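Welter Hardware Wallet, second version
Sold by Cluvberg
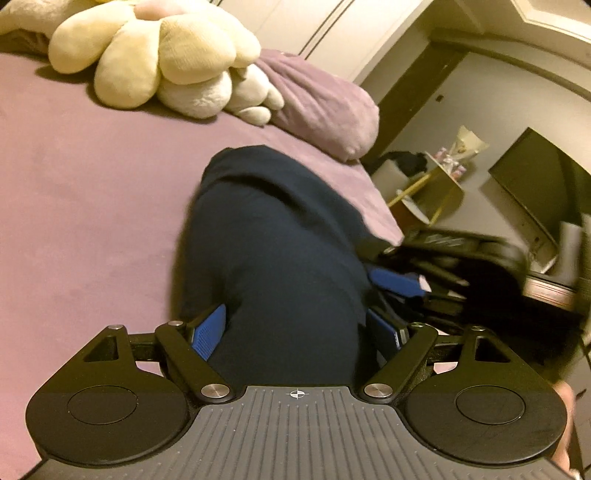
The Welter is a small device that keeps the keys to your bitcoin and a few other coins off your computer. We sell it, so read the rest of this page with that in mind. We have also sent plenty of people away without one, and we will try to do the same here if it doesn't suit you. A wallet like this spends nearly all its life put away, and most of the ones that come back to us have nothing wrong with them. Their owners set them up late one evening, sitting on a bed with a smooth pink cover like the one in the photo, half watching something else, and wrote the recovery words on whatever was within reach. Use a table and a pen, and give it an hour.

Price: $248
Ships from: our own stock
Returns: 30 days, seal unbroken

What it does

It creates your keys, stores them, and signs payments when you press the button. The keys are not supposed to leave the device. Your phone or laptop prepares the payment, the Welter shows you the amount and the address on its own screen, and you approve it or you don't. Read the address on the Welter's screen, all of it, every time. People check the first four characters and the last four, and thieves know that.

What it does not do

It does not make a bad coin a good one. It does not get back money you have sent to the wrong place. It does not protect you from a caller who says he is from our support desk and would like your recovery words. We don't have a phone support desk. If someone rings you and says Cluvberg, hang up.

It will not help with coins you leave on an exchange, either. We get this question every week. If the coins are on the exchange, the exchange holds the keys, and your $248 has bought you a nice little box.

Do you need one?

If you hold less than $1,000 in crypto, our advice is to wait. A free phone wallet, set up with care, will do for small amounts, and the price of the Welter is a quarter of what you would be guarding. Above that it depends on how well you sleep. If you trade daily you will find it slow and start leaving things on the exchange again, so be truthful with yourself before you order.

About the claims on the box

The maker, Þorgeirsson, prints "bank-grade security" on the packaging. We have asked what this means and have not had an answer we could repeat to a customer. Banks get robbed too, and they have insurance. You don't.

The box also says "600 supported assets." We would take that with some salt. Most of them are tokens that run on the same handful of networks, so supporting one is much the same as supporting the rest. Many need a separate app made by someone else before you can see a balance. If you own something other than the big coins, write to us with its name before you buy and we will tell you whether it works on the unit we keep at the counter.

"Unhackable" was on the first version's box and has been dropped from this one. We think that was wise.

What changed in version 2

The screen is larger and you can now read a whole address without scrolling. The button is stiffer, which some customers dislike. There is a metal backup plate in the kit where the old one had a card. The battery is gone, and the device takes power from the cable, so one less part to swell up in a drawer. The signing chip is the same as before. If you own the first version and your eyes are good, keep it.

Bluetooth was added in this version and is switched on when you take it out of the box. We would have left it out. You can turn it off in the settings and everything still works over the cable.

In the box

Welter wallet
USB-C cable, short
Metal backup plate and scribing pen
Quick start leaflet

The leaflet is thin. Prapai Rojanasak on our bench rewrote the setup steps in plain words and we put her printed copy in every parcel. Follow hers.

Before you switch it on

Check that the seal is whole. Check that no recovery words have been filled in for you. A device that arrives with the words already written down is a trap, wherever it came from, and anyone who has those words has your money. This goes for units bought from us as well. Send it back and we will pay the postage.

Do not photograph the words. Do not type them into a notes app, an email draft or a password manager. Do a small test payment first, wipe the device, restore it from your backup, and see that the balance comes back. Very few people do this step, and it is the only way to find out whether you copied the words correctly.

Questions we get

Can I use it with the Kidadlow app?
Yes, over the cable. We had dropped connections over Bluetooth in July and have not seen a fix we trust.

What if Þorgeirsson goes out of business?
Your coins are not held by them. The recovery words follow a common standard and can be entered into other makers' wallets. Updates would stop, though, and we would suggest moving on within the year.

Is it a good investment?
The wallet is a tool and loses value like one. On the coins, we have no opinion that you should pay attention to.

Do you take bitcoin?
Yes - and cards. Refunds are made in dollars at the price you paid, whatever the market has done in between.

Orders and stock questions go to Thiện Trương at the Cluvberg shop. Orders placed before 2 p.m. leave the same day.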